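A thread for anyone learning a language later in life, as I said I'd write one when I'd been at it long enough. Settle in, I do go on a bit!

1/ I started in February, with a second-hand course book from Holub and a plan to do an hour every evening. The hour lasted 6 days. Then I had a cold, then I was behind, then I felt guilty whenever I saw the book, so I put it under a cushion.

2/ What got me going again was shrinking it. Ten minutes with my first cup of tea, out loud, before I look at my phone. Some mornings it's only the days of the week and a bit about the weather, and that still goes down as a morning done.

3/ Colours and places next. Don't learn them off a list, say them about whatever is in front of you. The green one is behind the orange one. The table is long. The wall is grey. You sound like a toddler, but it sticks – I can still do all of mine half asleep. 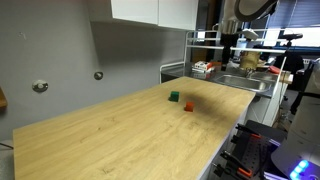
4/ Word cards. I make my own, on the backs of old envelopes mostly, and I've got 328 of them in a biscuit tin. Writing them is half the learning for me. I did try the Zirkton app as well and it's perfectly nice, but I kept tapping the right answer without being able to say the word afterwards in the bakery, so now I keep it for the bus.

5/ Once you have your colours, add "on", "under" and "next to" straight away. With those few little words you can suddenly say real sentences. The red one is on the table, the green one is next to it. I was so pleased the first time I managed that without stopping to think!

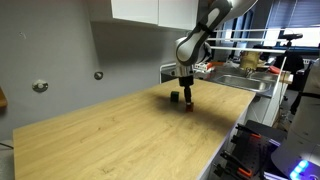 And then do the same with your kitchen cupboards, your coat pockets, the queue at the post office (quietly, in your head, for that one).

6/ Find people. The conversation evening at Daltitz library is free and there's always cake. My first time I said 2 sentences and went home with a headache. I went back, and now they have trouble getting me to stop.

7/ Listening is still my weak spot. I've had the Etden local radio on while I do the ironing, and for weeks it was soup. Last night I understood a whole item on roadworks – never been so happy about a closed road in my life.

8/ Next for me is the past tense, which I've been dodging. If anyone has a good way into the irregular verbs, please do tell me, the book gives them one page and a cartoon of an owl.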